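Hadiza Babalola has folded the same kind of T-shirt more often than she would like to say. She runs gripper evaluation at Gernthorpe, a small lab that tests hardware for companies building two-armed robots, and since April her team has been comparing two sets of parallel grippers on cloth.

The first, made by Saker, has long angled fingers with a hard tip. The second, from Fatari, is shorter and closes with more force. Both fit the same wrist mount, so the arms, the cameras and the controller stay as they are while the grippers are changed over.

"People send us a spec sheet with a force number and a stroke number and ask which one is better," Babalola says. "For a box, I could nearly answer from the sheet. For a shirt I have to run it."

The lab chose T-shirts because they are cheap and because a cotton jersey does most of the annoying things cloth can do. It stretches, it curls at the hem, and two layers stick together when you want one. The shirts used in the trials are bright orange, which the vision software can separate from a white table without much trouble. 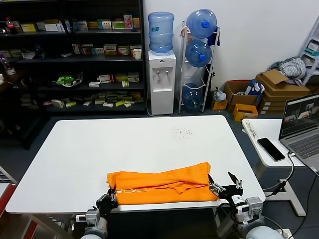
TESTING & HARDWARE

Each trial uses both arms. The shirt goes down on the table, the robot finds two points on the near edge, grasps them and makes a fold. An operator watches the camera views on a laptop at a side table and marks the result. A trial counts as a failure if either hand drops the cloth, picks up the wrong number of layers or drags the shirt out of position.

By the time we spoke, the team had logged 2,255 trials out of a planned 3,000. Babalola would not give a score for either product before the end, but she was willing to talk about how they fail.

"The Saker fingers get under an edge well. You can come in at a low angle and the tip slides between the cloth and the table. What they do badly is hold on when the fabric is pulled sideways. The Fatari holds fine. It just takes too much cloth in the first place, so you ask for one layer and you get two, and then the fold is wrong from the start."

Rajitha Wijesinghe wrote the controller settings for both. He says most of his time went into closing speed, which he had expected to matter less than force.

"If you close fast, the fingers push the edge away before they meet," he says. "We slowed it down to 60 percent on both products and the missed grasps dropped. I would have liked to tune each one separately, but then you're comparing my tuning and you've lost the gripper."

That decision caused some argument. Treasa Mac Suibhne, who joined the project from a packaging company, thought each gripper should be run at its best settings, as a customer would run it. Wijesinghe wanted one shared setting. They ended up doing both, with the shared setting first and a shorter tuned round to follow.

"It makes the report longer," Mac Suibhne says. "But a buyer is going to tune it. If we only publish the shared numbers we're telling them about a machine they will never own."

The corners are where she spends her attention. Once the first fold is down, the robot has to take hold of a thicker edge without shifting what is underneath.

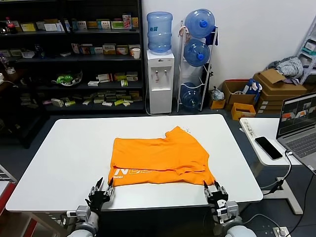 A partly folded shirt held at its two near corners during the gripper trials.

"Anybody can show you the first fold," Mac Suibhne says. "I look at the second. You have layers on top of layers, and the collar end is lying there free, so if one hand pulls a little harder than the other the whole thing turns on you."

The cameras have been less of a problem than she feared. A view from above and between the arms covers the table well, though the grippers themselves hide the corners at the moment of contact. The team tried adding a wrist camera from Hrytsenko to each arm. It helped with finding the edge and did little once the fingers had closed, since by then the picture was mostly cloth.

I asked Babalola whether force sensing in the fingertips would settle the matter. She said it might, and that she had asked both makers for it. One has offered a prototype. She would not say which.

The remaining trials will move to other fabrics, starting with a thin polyester and then a heavy towel. Babalola expects the towel to suit the stronger gripper and says she has been wrong about that sort of thing before. The tuned round starts on a Wednesday, after Wijesinghe has finished replacing the finger pads, which wear down sooner than the team had planned for and have to be ordered in sets of 3.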